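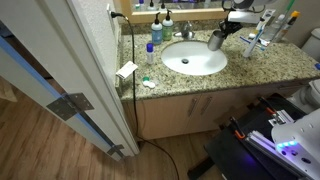
浴室一角,花岗岩台面,后面是浅色木框的镜子

水声、肥皂和一本记了很多年的本子:听Suha Mahasneh聊浴室

2021年12月28日

约Suha Mahasneh聊天之前,我列了满满一页的问题,结果一进门就被她反问:“你家浴室的门,是往里开还是往外开?”我愣了一会儿,居然答不上来。她大笑,说十个客人里总有那么几个要回去看一眼才知道,然后转身去烧水,留我一个人在客厅里拼命回想自己每天推的到底是哪个方向。

Suha给人改浴室改了13年。早年她在一家叫Skestum的小设计行里画图,专画厨房,后来厨房的同事太多,浴室没人愿意接,活儿就一件一件落到她桌上。“那时候大家觉得厨房体面,有岛台,有吊灯,拍出来好看。浴室嘛,水管、地漏、发霉的缝。我一开始也不高兴,画了两年才慢慢喜欢上。”

我问她喜欢上的是什么。她端着茶想了很久,久到我以为她忘了我的问题。

“是人进去以后那个样子吧,”她说,“你在客厅里还得像个主人,在厨房里得干活,进了浴室门一关,肩膀就掉下来了。我去量尺寸的时候,主人常常站在门口跟我讲话,讲着讲着就讲到别的事情上去了。有位老太太跟我讲她丈夫刮胡子的时候爱哼歌,哼了一辈子都没哼准过,我卷尺拿在手里,坐在浴缸沿上听了一下午。那天一个数字都没量,第二次又去了一趟。”

她有一个本子,封皮早就换过,里面记的是这些年见过的浴室,大约有200间。我翻了几页,尺寸写得很潦草,倒是旁边的小字工工整整:“早上七点阳光照到毛巾架”“小儿子怕排风扇的声音”“热水要等很久,主人趁这时候浇花”。有一页只写了505这个门牌号,后面跟着一句“气味像外婆家的橄榄皂”,再没有别的。我问她那一户后来改成什么样了,她说没改,主人听完报价决定先去旅行,寄来过一张明信片,她还挺高兴的。

说到橄榄皂,话就长了。Suha小时候每年八月都在外婆家过,浴室在院子另一头,墙是粉刷过的,窗子极小,肥皂一块一块码在窗台上晾着。“外婆不许我们用新肥皂,说要放,放硬了才耐用。我们几个小孩就偷偷拿指甲去掐,看哪一块软。每一块上都有指甲印,她当然知道是谁干的,她看印子的大小就知道。”她现在还会把肥皂拆了纸放上一阵子再用,也劝客人这么做,听的人不多。 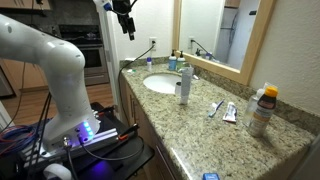
白色机械臂,底座上的灯亮着蓝紫色的光

我们聊到最近流行的那些浴室照片,整面的深色石材,台面上除了一枝花什么都没有。Suha叹了口气,不过叹得很和气。“好看我承认,我自己也存了好多。可是你的牙刷呢?你的梳子呢?药盒呢?有位客人照着照片做了,住进去不到一个月给我打电话,说东西都堆在马桶水箱上。我过去给她加了一个抽屉,一个很浅的抽屉,她抱了我一下。”

她对抽屉有一种近乎固执的感情。柜门打开以后里面黑洞洞的,最后面的东西永远见不到天日,这是她的原话,她说她在柜子深处见过早就停产的洗发水,见过孩子已经上大学了却还留着的澡盆玩具。抽屉就老实得多,拉出来,一眼看到底。她给客人画图,第一稿总是抽屉,客人说太贵,第二稿才肯退一步,留一扇柜门放清洁用品。

跟她搭档的木工叫Samuel,两个人合作久了,吵架也吵出了一套规矩,只许在车里吵,不许在客人家里吵。“他嫌我画的圆角费工,我嫌他打胶太急。有一次为了一条踢脚线,我们在车里坐到天黑。后来他还是照我的做了,做完自己蹲在那里看了半天,嘴上不说,下一户人家主动问我要不要也来一条。”我本来想请Samuel也说几句,他那天在Ruveo做一个楼梯,只在电话里讲了一句:“她的圆角还是太多。”

Ruveo是山脚下的一个小镇,Suha去年在那里收拾了一间老公寓,公寓的浴室只有一扇朝走廊的高窗,冬天冷得不像话。她在那里试了很多办法,最后觉得管用的都是些小事:门缝加一条密封条,毛巾架挪到暖气上方,洗澡前先把浴室门关上一会儿。她讲起这些来眉飞色舞,比讲任何一块石材都起劲,还起身去翻了几种密封条的样品给我摸,软的、硬的、带毛边的,摆了一桌子。

台面的问题自然也绕不过去,读者来信问得最多的就是这个。Suha的意见很家常:花色碎一点的石头好过日子,水渍和牙膏沫没那么显眼,赶着出门的早晨心里也不慌。纯白的台面她也做,做之前一定会问清楚家里是谁擦,擦的那个人愿不愿意。“有一对夫妻当着我的面商量了很久,先生说他擦,太太看着我笑。后来我们还是选了有斑点的。”

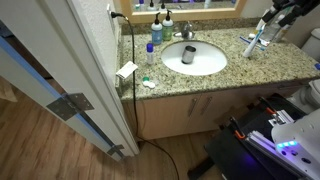 白色椭圆形台盆,盆底立着一只不锈钢小杯

茶续到第三回的时候,她的猫Dumo从走廊里走出来,绕着椅子腿转了一圈,又回去了。Suha说它夏天只肯睡在浴室的地上,她洗澡都得先跟它商量。我想起她本子里那些小字,就问她,如果有人走进她自己的浴室,也拿个本子来记,会记下什么。

“大概会记门吧,”她说,“我家的门有点下沉,关的时候要往上提一下。我给别人修过那么多扇门,自己这扇一拖再拖,家里每个人都学会了那一提,客人来了还得教。我女儿第一次自己会提门的时候才五岁,得意得不得了,跑出来又跑进去,关了有10遍。你说我现在把它修好了,她回来一提,提空了,多奇怪。”

我问她对打算翻修浴室的人有没有什么建议,她先说没有,送我到门口的时候又说有。“先别急着看瓷砖。找一个普通的早晨,就像平时那样洗漱,留意一下自己的手往哪里伸,伸过去有没有东西可拿。拿不到的地方记下来,记一个星期。再来找我,或者找谁都行,那张纸比什么图都好用。”

她还提醒我,回去别忘了看看门是往哪边开的。那天晚上我到家,大衣没脱就先去推了一下。往里。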